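Why I Can't Stop Reading About Skurkby

So I fell down a rabbit hole again, and this time it's practice towns! You know, the places where fire crews and rescue teams go to rehearse the worst day of somebody's life.

The one that got me started is Skurkby. It has 12 streets, a bus station with a real timetable on the wall, and a four-story apartment block that gets flooded on purpose twice a year. Kam-wah Chung trained there in February and wrote to me about it at length (thank you, Kam-wah!). His crew spent a whole night looking for people in the block with the power off - and the "residents" were drama students who had been told to hide well.

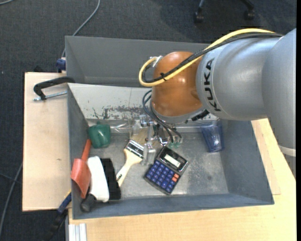
Yellow cable looped over the orange wrist of a KUKA arm.

What I love most is the small stuff. The bakery has prices in the window. The mailboxes have names on them, and Pei-shan Tse, who paints the signs, sneaks in her old teachers. There's a traffic circle too, much too tight for a ladder truck, copied from a real one that caused about 25 complaints.

Next on my list is Gisler, which is all tunnels and stairwells. They let visitors in on open days, and I've already asked for a spot. If you've been, please tell me what shoes to wear!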